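Bench and instrument safety check: incubators, water baths and temperature probes
Melis teaching lab, Paslow site
Checked 2019-01-06

I love doing this check. It is the one time in the year when every lid comes off, every probe gets pulled out and looked at properly, and all those little grumbles people have been scribbling on sticky notes finally get an answer. Comments are written under each item, so please read them even if the item says OK!

Results used: OK, OK with comment, Fix, Out of use.

SECTION 1. POWER AND CABLES

1.1 Plugs, sockets and mains leads free of damage
OK with comment
All leads on the long bench are in lovely condition, which is a real change from last July. The lead on the small incubator by the door has a kink near the plug. The outer sleeve is whole and it passed its electrical test, but please swap it at the next chance and don't wrap it round the handle when the unit is moved.

1.2 No extension leads plugged into other extension leads
OK
All gone. The extra double socket behind the water baths has made a huge difference.

1.3 Test labels present and in date
Fix
Two stirrer hotplates have labels so faded that I had to look them up in the register. Both are in date, but a label should be readable without a trip to the office. New ones to be stuck on the side, away from the heat.

1.4 Main isolator clearly marked and easy to reach
OK
Clear of boxes, and the new sign is much bigger.

SECTION 2. INCUBATORS AND VIVARIUM CABINETS

2.1 Door seals clean and closing all the way round
OK with comment
Paper strip test done at each corner. The tall Edon cabinet let the strip slide out at the bottom hinge side. I cleaned the seal with warm water and a drop of washing-up liquid, dried it, and the strip then held firmly. Well worth trying before anyone orders a new seal.

2.2 Display reading agrees with reference thermometer
OK with comment
Reference probe left in the middle of each cabinet with the door shut until the reading settled. All cabinets were inside the limit written on their cards. The vivarium cabinet reads very slightly high at the top shelf and spot on at the middle, so keep the probe at the middle shelf where the card says it should be.

2.3 Over-temperature cut-out tested
OK
Every cut-out tripped and every one reset. Very pleasing! The test takes a while, and the temptation is to do one cabinet and assume the rest are the same. Please don't. They are different ages and they drift in different directions.

2.4 Humidity tray clean and filled
Fix
Scale in the tray of cabinet 6. It needs descaling and then refilling with distilled water. Tap water here is very hard and the white crust gets onto the sensor cap in no time.

2.5 Sensor caps clean
OK with comment
See 2.4. Cap on cabinet 6 brushed gently with a dry soft brush. Do not blow on them, and please no solvent wipes.

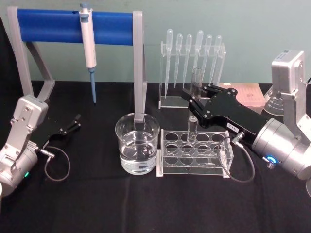

2.6 Cabinet vents clear, with a hand's width at the back
OK with comment
One cabinet had crept back against the wall, as they do when people lean on the door. Moved forward and the feet marked with tape so that it is easy to spot next time. The fan noise dropped straight away.

SECTION 3. WATER BATHS

3.1 Water level above the heater and below the overflow
OK
The painted level lines are a brilliant idea, whoever did them. Can we have them on the two older baths as well?

3.2 Low-water cut-out works
Fix
Works on all but the smallest bath, where the float sticks. It freed itself when tapped, and that isn't good enough. The bath has been drained and has a tag on it. Not to be used until the float has been replaced and the test repeated.

3.3 Lids fit and handles are sound
OK
Handles snug, no wobble.

3.4 Baths emptied and wiped on schedule
OK with comment
Log sheet filled in nicely up to the end of term, then a gap. If a bath is standing empty, write "empty" on the sheet so that the gap explains itself.

SECTION 4. PROBES AND HAND-HELD METERS

4.1 Probe tips straight, cables without splits
OK with comment
One penetration probe had a split sleeve just behind the handle. Out of use and bagged for return. The rest are in fine shape, and the new wall hooks are clearly doing their job.

4.2 Ice point check
OK
Crushed ice, a little water, stir, wait, stir again. Every meter passed. I know I go on about it, but plenty of stirring really does matter. A probe parked against the side of the beaker will tell you all sorts of nonsense.

4.3 Meter numbers match the register
Fix
Meter 1112 is entered twice, on two pages, with different calibration dates. The certificate agrees with the later one. Strike out the older line and initial it, please, and leave it legible.

4.4 High-range probes stored apart from general probes
OK
The red box holds only the probes passed for work up to 200°C, and the general ones are in the blue box. Simple and it works.

4.5 Spare batteries in date
OK with comment
Plenty in the Flikby drawer unit, second drawer down. A few loose ones were rolling about with the screwdrivers. Moved to a lidded tub.

SECTION 5. HOUSEKEEPING

5.1 Heat-proof gloves present and undamaged
OK with comment
One pair has a thin patch on the right palm. Binned. Replacements are on the shelf, so this is already sorted.

5.2 Spill kit complete
OK
Seal unbroken, contents list on the lid.

5.3 Emergency contact card up to date
Fix
Still has the old extension number for the front desk. New card to be printed and the old one taken down, including the copy inside the cupboard door.

ACTIONS

Before the room is next used for teaching: 3.2 float on small bath, 5.3 contact card.
Within the month: 1.1 kinked lead, 1.3 labels, 2.4 descaling, 4.3 register entry.
When convenient: level lines on the two older baths.

A really good result overall, and much tidier than the last round. Cut-out test sheets and the ice point readings are in the green folder at the Paslow office. Next full check July.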